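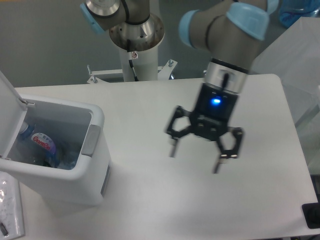

2 min read

Silldale Tabletop Set: data card

Summary

Silldale is a set of short recordings made at a white matte tabletop against a plain pale gray wall. It covers small tabletop activities: setting out, sorting, stacking, wiping down and clearing away. The set holds 400 recordings across 31 activities. It was prepared by Amirul Tjoa and Zulkifli Entili.

Furniture and room

One table is used throughout. The top has a smooth surface, a straight back edge and rounded corners. It has no cloth, mat or printed grid. Table height was fixed before the first recording and not changed. The wall carries no shelves or hooks in any recording. Overhead lights only; the blinds stay down. Soft shadows on the tabletop are common and have not been corrected.

Objects

The object list has 66 entries, stored in objects.csv. Each row gives a short name, a material, a weight in grams and the activities in which the object appears. Names are generic (cup, tray, cloth, spoon). Two objects of the same kind get a letter suffix, as in cup_a and cup_b. Objects that broke during recording keep their row and are marked retired.

Activity notes

Every activity begins and ends with a cleared tabletop. Clearing counts as part of the recording and is labeled clear. Wiping activities use a folded cloth and no liquid. Sorting activities use trays placed along the back edge. Stacking activities stop at four items. An item that leaves the table is labeled dropped, and the recording is kept.

Splits

200 recordings are for training. The remainder is divided evenly between validation and test. Splits are made by activity session, so a single table layout never appears in two splits.

Files

recordings/ one folder per recording
labels/ start and end times, one file per recording
objects.csv object list
layouts.csv starting position of each object

Known issues

Label times in the Bandach sessions were entered by hand and can be off by up to one second. Glass objects are underrepresented. The spoon_b weight is missing. The layouts file uses the near left corner as origin; releases before March used the far left corner.

Changes

1.1 Corrected origin in layouts.csv. Merged duplicate tray entries.
1.0 First release.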